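Notes for the talk - cluster procurement, what we'd do differently

(30 mins incl. questions. Slides are mostly charts, don't read them out.)

Start: who has bought a big machine before? Hands. Who has bought one that arrived on time? Wait for the laugh, move on.

Say early that this is a university-sized system, not a national one. 169 nodes, one room, one power feed we had to fight for. If people came for exaflops they can go next door, no hard feelings.

What the talk covers: how we wrote the spec, why the benchmark suite nearly sank us, cooling, the queue. Skip history of the old machine unless asked. It was called Clanari, it ran long past its support contract, people were fond of it, that will do. 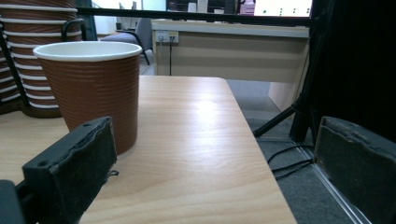 Research Computing Service, Bekthorpe campus

Slide 2. The spec.

First draft of the spec was 53 pages. Far too long. We had put in everything anybody asked for, including two things that contradict each other (a fixed memory per core AND a fixed memory per node, different numbers). Vendors spotted it before we did. Embarrasing, say so.

What we cut it to: a floor for memory per node, a floor for network, a power ceiling, a noise limit for the corridor side. Then five real jobs from real users and "make these go fast". That's it more or less.

Point to make: the power ceiling was the number that decided everything. Not the budget. We could have afforded more nodes than we could plug in. Estates told us this in week one and we nodded and didn't write it down. Then in month four we wrote it down.

If short of time drop the noise bit. If not: the corridor has teaching rooms on it. Doors open, fans at full tilt, lecturer complains, rightly.

Slide 3. Benchmarks.

Headline figures. Everybody quotes them. Peak performance at low precision looks enormous because the sums are small and the hardware is built for just those sums. Fine if you train models all day. Our users, mostly, don't. Fluid codes, a lot of chemistry, one very hungry group doing climate downscaling, all in double precision. So the big number on the brochure is for somebody else's work.

Explain precision in one go, for the people at the back: fewer bits per number, more numbers per second, less exact answer. Some problems don't care. Some problems blow up after a thousand steps. Don't do the pi joke, it died last time.

What we asked for instead: time to finish, wall clock, on our inputs, whole job including reading the data and writing it out. The including bit matters. One bidder was quickest by miles on the compute part and then sat there for ages writing checkpoint files. Whole job, they came third.

We ran the same suite on Nikzad, the test system, so there was a baseline. Four nodes. Small but ours. Would do this again, every time, even if it costs a month. It did cost a month.

Things that went wrong with the suite:
- one of the five jobs used a library nobody maintains, took ages to compile on anything new
- one input file had a licence on it, we couldn't hand it out, had to make a lookalike at the last minute
- we didn't say which compiler flags were allowed. Say this slowly. WRITE DOWN THE FLAGS.
- we didn't say how many repeat runs, so we got best-of-one from some and an average from others

Somebody will ask about the accelerators. Answer: yes, we bought some, 27 nodes have them, the rest are plain CPU. The split came out of the job logs from the old machine plus a bit of guesswork about growth. The guess was low. Accelerator queue is the long one now, CPU queue is usually fine except before the big conference deadlines.
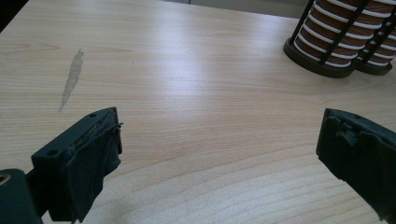 And the job logs themselves were a mess, which I should admit before anyone takes the split as gospel. Half the accounts had no project code. Jobs asking for a full node and using one core of it, hundreds of them. So the logs tell you what people asked for, and you have to go digging for what they used. We sampled memory and core use for a term and that was worth more than three years of the scheduler's records.

If you take one thing back to your own site, switch on usage sampling now, before you need it. It's cheap. Nearly free on most schedulers.

Slide 4. Cooling.

Drink of water here, the slide has a long build.

Options were: air, rear doors, direct liquid. Air ruled out quickly, the room wouldn't do it at the density. Rear doors looked like the safe choice. Direct liquid was dearer up front and cheaper to run, and estates were nervous about pipes in a room above the archive store.

We went rear doors on the CPU racks and liquid on the accelerator racks. Two systems, so two maintenance contracts and two sets of alarms. Mixed feelings. It works. Would I do one system next time? Probably yes, all liquid, and argue harder about the archive store.

Floor loading. Get it checked for the route as well as the room. Our room was fine. The lift lobby wasn't. Steel plates had to be hired and laid down, delivery slipped eight days.

Water treatment: somebody has to own it. Ours fell between two teams until the first filter warning came up.

Slide 5. Delivery and acceptance.

Machine is called Dresix. Don't explain the name, there was a vote, it's a long story.

Racks came in November. Acceptance testing planned for two weeks, took five. Mostly bad cables, honest ordinary bad cables, and a firmware mismatch on the switches that only showed up at full load. Small jobs ran happily. Anything across more than half the machine hung at random.

Lesson is put a full-machine job in the acceptance tests and make it run for a good long time. Ours was originally one hour. The hang took longer than that to appear on average. We changed it to overnight by agreement with the vendor, who were decent about it, but it wasnt in the contract and they could have said no.

Also: payment tied to acceptance, in stages. Finance wanted one lump at the end. Stages are kinder and you keep talking to each other.

Slide 6. The queue. (this is the one people ask about so leave time)

First month, no limits, early users only. Lovely. Everyone's jobs started at once. People got used to it, so when we opened it to everybody the complaints were loud.

Fair share now, by department, with a half-life so that a greedy week is forgotten after a while. Short queue for debugging, max thirty... check this, think it's 30 mins. Put it on the slide.

Two policies that worked: a small reserved slice in working hours for people testing, and a cap on how many jobs one person can have waiting. The cap got shouted at for a week and then forgotten.

One policy that didn't: bonus priority for efficient jobs. Nice idea. People gamed it with tiny padding jobs. Taken off.

Slide 7. Running costs.

Careful here, figures aren't public until the annual report. Talk in shares only. Electricity is the largest part, then staff, then storage growth, then support. Storage growth was the surprise. People don't delete. They don't delete when you email them either. Quotas with a scratch purge, and warn them, and warn them again, and then really do it.

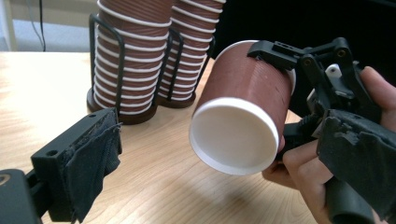 Bekthorpe, 6 July 2025

Updates since the first version of the talk, add these at the end or fold in if there's time:

Storage extension is ordered. More disk, same file system, should be invisible to users (famous last words, don't say that).

Scheduler upgrade done, one day of downtime instead of the planned two. Rolling the compute image at the same time saved us a second outage.

The climate group have moved part of their code to mixed precision. Single for most of it, double for the sums that matter. Some jobs run in a bit over half the time. This goes against what slide 3 seems to say, so mention it there or someone will bring it up. The point of slide 3 still stands, they spent months checking the answers, it wasn't a switch they flipped.

Still open: what to do with the old nodes. A few good for teaching, the rest use too much power for what they give. Ask the room if anyone has had luck passing theirs on.

Likely questions
Cloud? Looked at it. Good for bursts, dear for a machine that's busy all year. Ours is busy all year.
Staff? Not enough. Three and a bit.
Would we share the suite? Yes apart from the licensed input. Email the service desk, it comes to us.
Can we have the spec? Yes, the short one.

Last slide is just the contact address. Leave it up during questions. Remember to give the clicker back.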